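How to trim the dead time out of your demonstrations before you train on them

If you have ever watched a trained policy drive the arm up to a microwave, stop, and think about its life choices for the rest of the episode, this page is for you. Odds are it learned that from you. People pause while teleoperating. They pause to look, to scratch, to wonder which way the door opens. The policy is a good student and copies all of it.

What follows is the trimming recipe we settled on in the Bimau project. It takes an afternoon, most of it spent waiting for files to copy.

What you need

A set of recorded episodes with wrist video and gripper state on the same clock. Ours had 3,054 of them when we started. A script that can write a new copy of an episode without touching the old one. Please take that second part seriously. I didn't, in July, and I have a very clean folder of nothing to show for it.

Step 1. Find the still stretches

Compute the distance the gripper moves between one step and the next. Mark every step where it falls under your threshold and the fingers aren't opening or closing. Set the threshold by plotting one episode and looking at it. I know there are smarter ways. I tried two of them and then plotted one episode and looked at it.

Step 2. Protect the useful pauses

Some stillness is work. A finger pressed on a door handle moves very little and matters a lot. Keep 14 steps on both sides of any change in gripper opening, and keep everything where your force reading is above its resting level. No force reading? Use motor current and lower your expectations.

Step 3. Cut, but leave a stub

Shorten each remaining still stretch to 2 steps. If you remove it completely the arm appears to teleport, and the policy will try to do that as well, with enthusiasm.

Step 4. Rebuild the actions

Recompute the action targets after the cut. If you store relative actions, the old ones at each seam are wrong. This is the step everyone skips, me included, and the symptom is a twitch just before the approach that you will blame on the camera for a week.

Step 5. Watch some episodes

Play 22 trimmed episodes at normal speed, start to finish. Check the approach most carefully: fingers open, appliance ahead, no contact yet. Operators dawdle most there, so most of your cuts land there too.

Then train with the same settings as before and compare. In our runs the hovering mostly went away. The policy still misses handles, but it now misses them promptly. 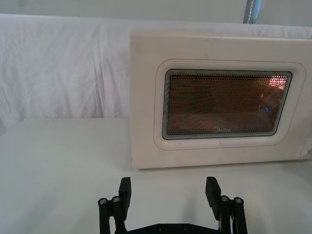 McIver: We trimmed the same way and lost our retries. The operator would miss, sit still for a moment, then go again, and after the cut those two attempts ran together into one strange swerve. Keeping a longer stub after any failed grasp fixed it for us, so maybe add that to Step 3.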